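The rules on our wall

Thursday, September 8, 2022

A few of you asked for the house rules after my last post, so I dug out the sheet and, well, it was a mess. Four different pens and one line that just said "NOT the jug". I've spent two evenings tidying it up and I want to talk through it here before I print it again.

For anyone new: I record hand gripper sessions for Skimik, in ordinary flats and houses, doing ordinary jobs. The recordings end up teaching robot arms how to do the same jobs. I've been at it since the spring and I love it, even when my wrists don't!

Rule one is still the markers. Wipe them before you start and look at them again at every break. A thumbprint on a black square is enough to spoil a take, and you won't find out until Wahyudi Tarigan sends you one of his very short emails. I lost 20 takes that way in my second week (I still have the email).

Rule two, cables. Run them back along your forearm, leave enough slack to reach the far side of the table, and then do one big silly stretch before you press record. If anything tugs, sort it out then.

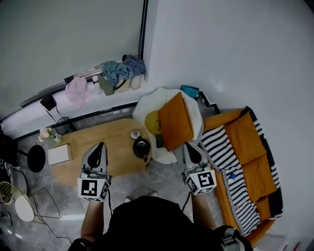 Rule three is the one people argue with me over, and it's to leave the room alone. Cushions, flowers, teapot, whatever the people who live there have out, it stays out. Melur Hutapea used to clear every surface before she began and her takes looked lovely, but Prendar's checkers kept sending them back as too tidy. The arm has to cope with somebody's phone lying on the table one day, so let it see one now.

My own limit on that is anything with a name or address on it. Letters go in a drawer, screens go face down or off. I ask first, always, and I put things back where I found them.

Rule four: slow hands. Slower than that. If you'd feel daft doing it in front of your mum, you've got the speed right. Close the fingers fully, wait a beat, then lift.

Then there's breaks. The old sheet said "when tired", which is useless, I'm never tired until I've dropped something. I've changed it to a proper stop after every 14 takes, grippers down, shoulders rolled, drink of water.

I also want a line about shoes but Melur thinks I'm fussing. Flat soles, laces tied, we'll see who wins. The new sheet goes up at Boltadau next week and I'll post a copy once Wahyudi has been at it with his red pen.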